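I moved to Oltow two years ago, and my apartment came with something I had never lived with before – a very small kitchen with a very old kettle. The water in our street is hard. After one month the bottom of the kettle was white, and after three months small flakes were swimming in my tea. My tea was the reason I finally started to learn how to remove lime without buying a strong product.

First I tried vinegar, as everybody told me. I filled the kettle with 50 milliliters of vinegar and the rest with water, let it boil, and waited one hour. The lime went away, but the smell stayed in the kitchen until the evening. I boiled clean water three times and my tea still tasted like salad.

Then I found citric acid powder in the Tsuchiya shop near the bridge. It costs 85 cents for a small bag, and one bag is enough for several cleanings. I put 2 spoons in a full kettle, heat it until it is warm, and switch it off before it boils. After twenty minutes I pour it out and rinse. There is no smell at all.
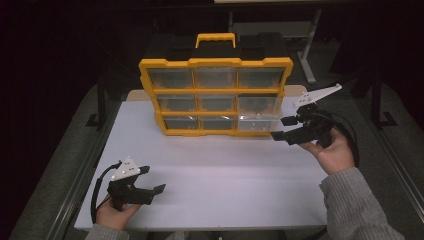
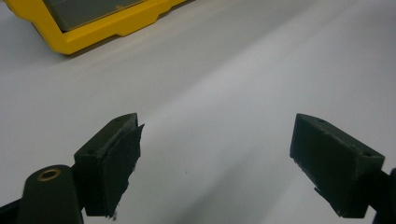
*Photos: my own, free to use if you link to this blog.*

The same water works for the shower head. I unscrew it, put it in a bowl, and leave it there while I cook dinner. For the holes that are still closed I use an old toothbrush. The faucet is more difficult, so I wrap it with a wet cloth and put a plastic bag over it. Please do not do this with marble or other natural stone. I made a dull spot on the window sill in my old apartment in Jerkach, and it is there forever, I think.

One more warning – never mix the acid with bleach or with a cleaner that contains it. I read every label now, also the very small letters on the back.

I also bought one bottle of Etum, the ready spray, to compare. It is fine for glass, but for the kettle I did not want it, and the bottle was empty quickly. I went back to the powder.

My kettle gets its cleaning once a month now, usually in the morning before I start to work. The toilet is still my problem. There is a brown line under the water which the citric acid made lighter but did not remove, even when I left it overnight. If you have hard water too and you know a gentle way, please write it in the comments.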